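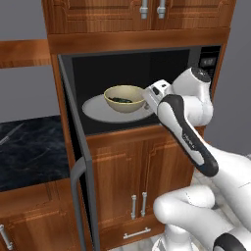 By Josefien Kramer, product support, Hurlow
Posted Sat 24 March
Filed under: Grillano kitchen task pack, Known faults

Grillano Kitchen Task Pack, release 8

Hi all! I look after the Grillano pack, so if you've ever written in because your arm put its elbow through a cabinet door in the simulator, I'm probably the one who wrote back. This page used to be a plain product listing. I've rewritten it because release 8 shipped with a fault in the microwave task, and I'd like you to read about it before you download anything (or before you carry a policy you trained on it over to a real arm, which is the part that worries me).

What you get

Grillano is a set of simulated kitchens with household tasks for a single arm. Release 8 has 300 kitchen layouts, and the microwave task works in every one where there's a microwave with a side-hinged door. The bowl comes with food in it, dark leafy greens in the render up top, and it sits on a plate inside the cavity. The job is to take hold of the bowl, bring it out level and set it on the counter. The plate stays behind.

It's a nice task! It's also a mean one. The space is tight, the door is hanging open out front, and the gripper has to come in beside the bowl without knocking the rim or scraping along the plate. People love it as a test for exactly those reasons, and so do I.

What went wrong

Okay. Amanuel Yilma over at Workneh sent us a log in December that I couldn't make sense of. His policy was scoring beautifully on our microwave task, and then on his bench arm it kept stopping with a force fault partway into the cavity. Same bowl position, same approach, fault every time. I told him to check his gripper calibration. He'd already checked it. He checked it again, because he's a patient man, and sent me the log again.

So Obsa Gudeta and I sat down and replayed the task with the collision shapes drawn on, and there was the problem on the right-hand side of the microwave. The control panel has a shape you can see and a collision shape you can't, and in release 8 the collision shape was set too far back. The arm's wrist could sink into the front of the panel and the simulator wouldn't register a touch. No contact meant no penalty, and the policy had learned to cut that corner every single time. It's the shortest way in, so of course it did!

On a real arm that corner is solid. Amanuel's arm did the right thing and stopped. An arm with its force limit turned up, or turned off for a demo, would have kept pushing on the front of an appliance.

We then replayed our own stored runs. Out of 3,200 successful microwave episodes, 1,948 had the wrist inside the panel's real outline at some point. I felt a bit sick looking at that number, I'll be frank. We'd been handing those out as good demonstrations.

Why we missed it

From the camera angle we use for review, the wrist passes in front of the panel and hides part of it on a perfectly good approach too. You look at a still and you can't tell a wrist that's clear of the panel from one that's a finger's width into it. We were checking by eye, from one angle, and our automatic check used the same bad collision shape as the task. Two checks with the same hole in them.

Hamidreza Ahmadpour has now written a separate check that measures clearance from the visible shape. It runs on all the appliances, and it has already turned up a smaller version of the same thing on one of the dishwasher doors. That one's fixed in the patch as well.

What to do if you have release 8

Install the patch. It's on your account page under Grillano, next to the main download, and it replaces the appliance files only. Your layouts and saved settings stay put.

Throw out any microwave demonstrations you got from us before the patch. The new set is smaller, and I'm sorry about that, but it's clean.

Retrain, or at least retest, anything that learned the microwave task on the old files. Expect your score to drop. Ours did, and the policies that went through the panel mostly got stuck against it once it was solid.

Please don't run an old microwave policy on hardware with people nearby. If you have to run one to compare, keep the speed down, leave the force limit on, and have somebody standing at the stop button who isn't also typing.

The drawer, shelf and countertop tasks are not affected. We went through those with the new check and they came back fine.

A few things people have asked already

Is the door part of the fault? No, the open door has a proper collision shape, handle and all. If your arm is hitting the door, your arm is hitting the door.

Does it matter which arm I load? Sadly no, they all get through. Slim wrists sink in less, but Karabo Motaung tried the slimmest one we support and it still clipped the panel.

Does this touch the Grununent add-on? Only if you use its microwave variants, which borrow our files. Patch Grillano first and then re-export the variants.

Do I have to pay for the patch? Good grief, no.

Availability

Release 8 with the patch already built in is the only version on sale now. If you have an older installer sitting on a shared drive, please delete it so it doesn't find its way back to someone's bench.

If your logs look odd, send them to me through the support form and put "microwave" in the subject. Send the whole log, please, and the force limit you were running. And Amanuel, if you're reading, thank you, and I'm sorry about the calibration thing.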